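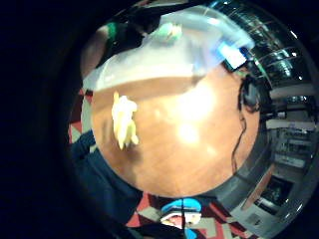 Step 4: Set up the table for the first recordings

By now the gripper should be bolted together, the fingers should close evenly and the camera should be fixed behind them with its fisheye lens on. If the fingers still catch, go back to step 3 and file the slots before going any further.

I use a round wooden table at home and a large translucent plastic container. You will also want one small object to pick up. Start with something light and lumpy that stands out from the table. Pale yellow on brown wood works well enough, though a stronger colour is easier to find later when you are going through the recordings.

Put the container along the far side of the table and leave the middle clear. Run any cable down one side, where your wrist won't cross it.

Step 5: Check the light

Hold the gripper at working height and look at the live picture. A varnished or polished table will throw back a white patch from the ceiling light. You can live with it if the object stays outside the patch. If the object disappears when you slide it across, move the table or switch to a lamp at the side. I tried a sheet of baking paper over the lamp and it made little difference.

The corners of the picture will be black. The lens makes a circle and the sensor is a rectangle, so leave them as they are. Do not crop in the camera settings. Mahmoud Ait Ali did this on the first Clirnville build and lost the edges of the table, and he had to record everything again.

Step 6: Fix the camera settings

Turn off automatic exposure and automatic white balance. Set the exposure by eye with the object in place, then write the values on a bit of tape and stick it to the handle. Mine is at 80 on the Trakance board. Yours will be different if your room is darker.

Lock the focus as well. Set it with the object 285 mm from the lens and leave it there.

Step 7: Record

Start each recording with the fingers open and the whole table in view. Move in slowly, close on the object, lift it, carry it over the container and let go. Pull back before you stop recording. Put the object down somewhere different each time, and turn it as well.

If you drop it, stop and start again. Delete the bad one straight away or you will forget which it was.

I did 104 recordings over two evenings. Iman Helmy did 226 on the same design and her arm picks up better than mine near the rim of the table, where the lens bends things most. If you are short of time, do more of yours near the rim and fewer in the middle.

Step 8: Copy the files across

Copy everything to the computer before you take the gripper apart. The Younis script expects one folder per object, with the recordings numbered in order. Open three or four and check that they play to the end. Short files usually mean a slow memory card.

Step 9 covers moving the same camera mount on to the Mendero arm. You will need the 3 mm hex key again.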